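Bench notebook, February, after lunch

Table clearing, round two. Round one ended with everything on the floor and then, by evening, everything back on the table. I'm writing this one down so Vasilică can't claim we never had a system.

The system: books stay, paper stays, pens stay if they write. Anything with a cable belongs to whoever plugged it in, and they can come and get it. The coil over by the lamp has been offered to the whole room and has no takers. I moved it once, found it attached to something, and put it back. 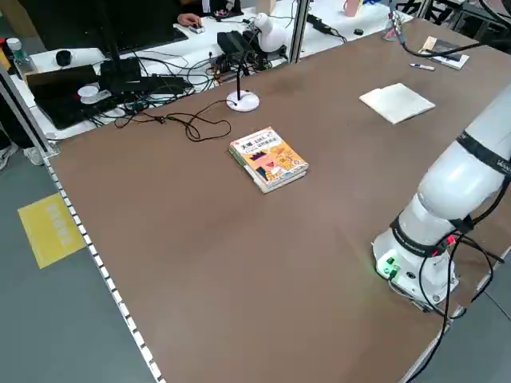

The books are the real trouble. They came over in the Sullamen box, 60 of them, mostly paperbacks, and the plan was to keep seven at the bench and shelve the rest. Tín Kiều did the shelving and sorted by height, so comics now live beside a wiring handbook and look very pleased about it. I asked for sorting by subject. Tín said height is a subject. We'll leave it until somebody needs to find something.

Bench books get picked on three grounds: lies flat when shut, cover you can spot from the door, no loose pages. The yellow and orange ones win every time. The one I actually wanted to read lost on loose pages and went back in the box.

Paper next. We had 400 sheets from Khổng and I have no idea where half of them went, though Vasilică's paper plane period may be relevant. For drawing, fold one sheet down the middle and open it out again. It won't lie completely flat after that, so something has to sit on the far half while the pen is on the near half. Before the fold, sheets slid off toward the rail whenever anyone leaned on the table, and we all lean on the table.
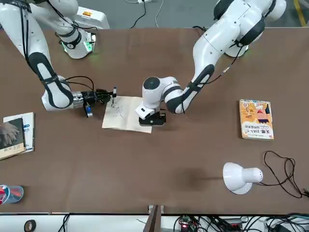

Does it matter which pen goes with the cream paper?
A thin black one works best, because the fat markers bleed through and leave dots on the table.

I've put 2 thin ones in the Trorkel mug and written THIN on the mug. By teatime it will hold a screwdriver and a spoon.

Stacking: two books to a pile, bigger one underneath, spines the same way. Three is where it starts to lean, and then people start propping it up with other books. Keep a hand's width clear all around so you can get your fingers under the bottom one. I timed a tidy at 7 minutes with this arrangement, which beats the old arrangement, under which it was never finished.

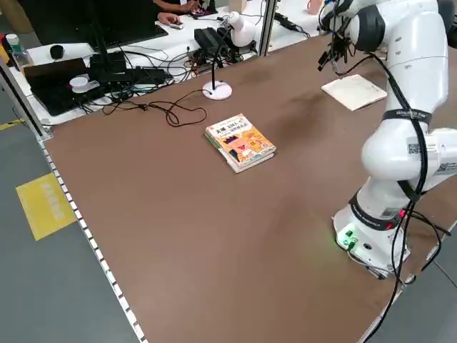

Still to do: find the lid for the plastic tub, ask Prundorance whether they want their box back, wipe down the marker dots near the far corner (tried water, tried a damp sleeve). Tín wants a label on every shelf. Fine, but not by height.

Comments

Vasilică Pană: It was four planes. The rest of the paper is in the drawer under the kettle, where I said it was.

Tín Kiều: Height labels are already printed.

Vasilică Pană: There is now a spoon in the THIN mug. Wasn't me.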